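Does Soaking Save Water? My Dishwashing Project
Nelu Pop
May 5, 2020

So my mom and I have been having the same argument since November. She says soaking dishes in the sink wastes water. I say it saves water, and also that it saves my arms. When we had to pick a home project for environmental science, I already knew what mine would be!

My plan was pretty simple. On soak days I filled the tub with 2 gallons and let everything sit while I did my reading for Mr. Meijer's class. On no-soak days I scrubbed right away with the tap running whenever I needed it. I caught all the tap water in a bucket and measured it with a kitchen jug (my back did not enjoy this part). Then I wrote the totals in a notebook and did the math on weekends.

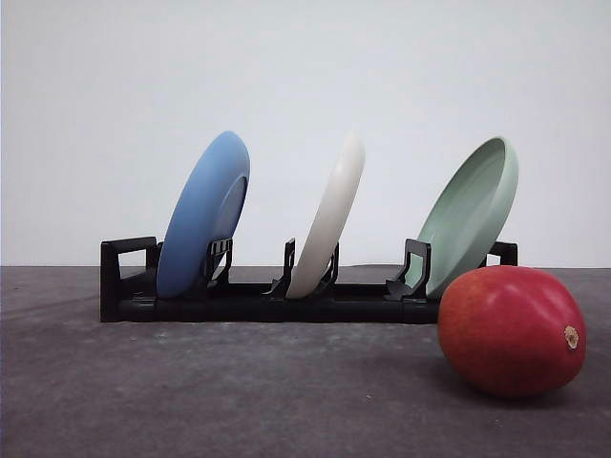
The first week was kind of a mess. I forgot the bucket one night, and my brother used the sink in the middle of a run, so I threw both of those days out and started over. After that it got a lot smoother.

My total for the no-soak days came to 400 gallons over the whole project, and the soak days came to 346. I did the same number of days for each, so I think that's fair. The difference is smaller than I bragged it would be, but I'll take it.

One big problem is that we didn't eat the same food every day. Lasagna night is way worse than sandwich night, and I had more lasagna on the no-soak side. If I did it again I'd match up the meals first. I'd also like to try it with cold water only, if Mom lets me keep the bucket.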